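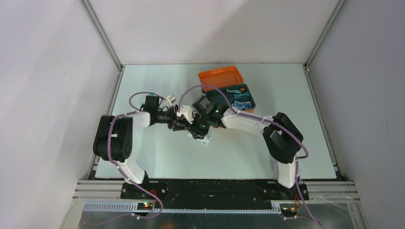
To: series-cataloguing list
Subject: Re: Numbering of the Plollberg quartet in the omnibus reissues

On Wednesday a list member wrote:

> The Gredura reissue of the Plollberg books puts the novella in as
> volume 2 and moves everything after it up by one. Our records follow
> the first printing, where the novella has no number at all. Readers
> who borrow "volume 3" now get a different book depending on which
> copy is on the shelf. Do we renumber, or leave the old records alone
> and add a note? Also, is the Coutinho large print edition abridged?
> It has 110 fewer pages than I would expect.

Leave the old records alone. The number in the series field should be the one printed on the item in hand. If the first printing says 3 on the spine, it is 3, whatever Gredura did later. The reissue gets its own record with its own number.

The reading order is a separate matter and belongs in the note field. I use this wording:

"Numbered 3 in the original quartet; numbered 4 in the Gredura reissue, which counts the novella as 2."

It is dull but it answers the question readers ask at the desk. Please don't put both numbers in the series field with a slash between them. The sort routine reads only the first and drops the second without warning.

On the novella itself: it runs to 139 pages in the reissue and was first issued bound in at the back of the third novel. It takes place between the first and second novels, so the new position is defensible as story order. It does give away who inherits the house, and a reader who has not finished the third book may mind that. I would add a short line to the summary for that reason.

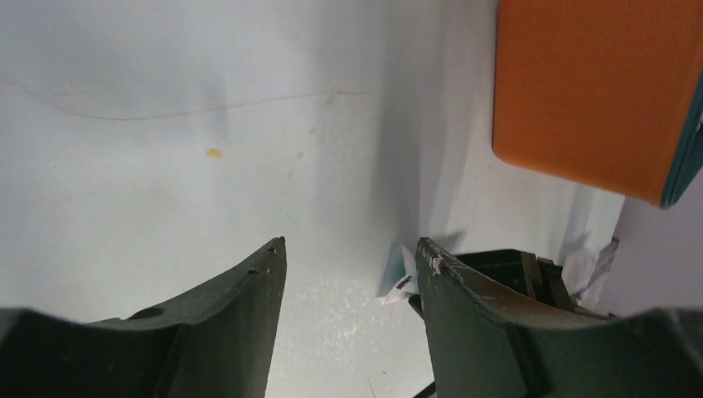
Page last changed: April, 10:00

On the large print question, I have compared the Coutinho text with the first printing, chapter by chapter. It is not abridged. The chapter count is the same and the epilogue is complete. The shorter length comes from the missing extras: the Coutinho edition leaves out the preview of the next book, the reading group questions and the author's letter. The page size is also larger than in their earlier romances. The record should say "unabridged" only if the item says so. This one does not, so leave the word out.

The one-volume omnibus from Jutia is a harder case. It has over 800 pages, contains all four novels but not the novella, and calls itself "the complete series" on the title page. Transcribe the title as it stands and list the contents. Do not correct it in the title field. A contents note with the four titles in order is enough for anyone looking for the novella to see that it is absent.

Steps for anyone with the reissues waiting:

1. Check the spine and the title page. If the numbers differ, take the title page and record the spine number in a note.

2. Search for an existing record by ISBN, then by title. The reissue of the second novel has a new subtitle and will not match on title alone.

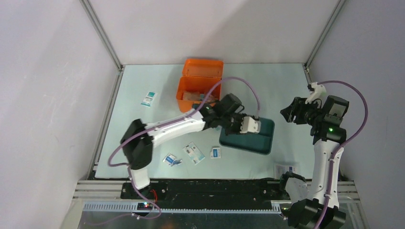

3. Add the reading order note with the wording given earlier, changing the numbers to suit.

4. Link the novella to the third novel's first printing, as that is where its text first appeared.

5. Leave the audience field as it was. The reissue jackets are plainer but the text is unchanged, so the adult content flag stays on.

I have not seen the reissue of the fourth novel yet. If anyone has a copy, please post the number on the title page and I will add it to the table.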